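Keeping the Cloth Cell Steady: a Talk with the Technician at Savero

The folding station at Savero is in the last room of the corridor, behind the stock shelves. I visited in October, after reading a short notice that the company was looking for somebody to help keep it going. The technician who looks after the station agreed to talk with me for one morning, on the condition that I would write about the equipment and leave the persons out of it. So in this text there is only "she", and I hope the reader will forgive it.

She started at eight, as she always does, with the table. I had expected that we would begin with the electronics, but she put both her palms on the sheet and moved them slowly outward.

"People ask me first about the grippers," she said. "I ask first about the cloth under the cloth. If the sheet slides when the finger pulls, then I have recorded a movement of the sheet. The garment is only a passenger."

I asked if the sheet has to be flat. She shook her head. It has to hold its place, and this is a different thing. Small wrinkles are permitted. A hard fold under the working area is not, for the finger can catch it together with the garment. At Grundard, where she worked before, they stretched the sheet with clamps until it was like a drum, and the fingers hit the surface too hard. She removed three broken finger tips in her first month there, and since that time she prefers a sheet with a little softness.

The station works with two grippers held in the hands, a left one and a right one. The operator takes hold of a garment with them, folds it, and the recording is used later for teaching the arm that stands in the Ustard building. This means that the pair in the hand must behave exactly as the pair on the arm. Most of her work, she told me, is to keep this equality.

"A person will correct everything without knowing," she said. "If the left finger closes late, the operator waits for it. After two days the operator doesn't feel that he is waiting. But the arm will learn the waiting also."

For this reason she checks the closing of the fingers every morning, before any operator has become used to an error. She closes each gripper on a strip of thin cotton and pulls. Then she does it again with a thick strip. She writes the result in a paper notebook, because the notebook can lie on the table and the computer cannot. When the two sides don't agree she opens the slower one, cleans the slide with a dry brush, and checks the small screw that limits the travel. She never puts oil. Oil goes to the fabric, and from the fabric to everything.

I wanted to know which garments are the most difficult. She had no doubt about the answer: soft things with one color, which fall together into a heap and show no clear edge. For the morning check of grip she even likes such a heap, and she showed me how she approaches it from both sides at the same time, with the fingers low.

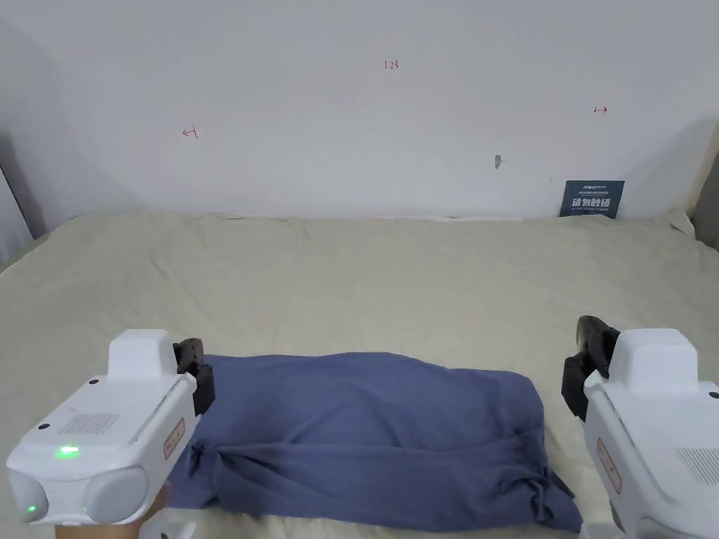 Both grippers at the slate-blue garment, one from each side. Lights on the left unit are green.

"You look for the corner which is already free," she explained. "Don't dig. If you dig, you take two layers, and after that the fold is finished before it started."

The indicator light was a subject on which she had strong opinions. In her procedure, green means only that the unit is powered and connected. New operators trust it too much, she thinks, and they believe that green says the calibration is good. It says nothing about calibration. In spring a unit was green for the whole afternoon while its finger opening was reported 4 millimeters too wide, and all the recordings of that afternoon had to be thrown away. She now asks for a full open and full close before each block of work, and she compares the number on the screen with a steel gauge.

I asked how long a pair of fingers lasts. She opened the notebook and read to me from the last page before a change: 3,825 closings on the left side. On the right she had changed a little earlier. The ridges on the black part had become smooth, and a smooth finger lets thin jersey go in the middle of a lift. The operators had not complained. She saw it in the recordings, where the same corner was taken two and three times.

The replacement fingers come from Kramer, and they are not always of the same hardness. She keeps them in bags with the delivery month on it and never mixes two deliveries in one pair. This I found the most useful advice of the morning, and I asked if it is written somewhere. It is now, she said. It is point 19 in the maintenance sheet, and she wrote it after a week in which everything pulled to the right.

Later we talked about cables, which she calls the boring half of her job. She looks at the place where the cable enters the handle, because there it is bent by every movement of the wrist. If the outer skin becomes white she changes it on the same day. She has tried to repair such a cable with tape, and the tape made it stiff, so that it broke two centimeters further down. It was a good lesson, she told me, but an expensive one.

Before leaving I asked what she would change if she received the money for it. I thought she would say a new pair of grippers. She would like instead a second sheet of exactly the same weight, in order that one can be washed while the other is in use. At present, on washing days, the station stands still until noon. The request has been sent, and she has been told to ask again after the winter.

She was already brushing the left slide when I packed my things.

Related
Why our sewing test bench was moved twice
Gauges and how we store them
A visit to the Ustard building: the arm and its neighbors
Changing gripper fingers in pairs
Letters from readers on cable wear

Contact the editors | Copyright, all rights reserved | Back to top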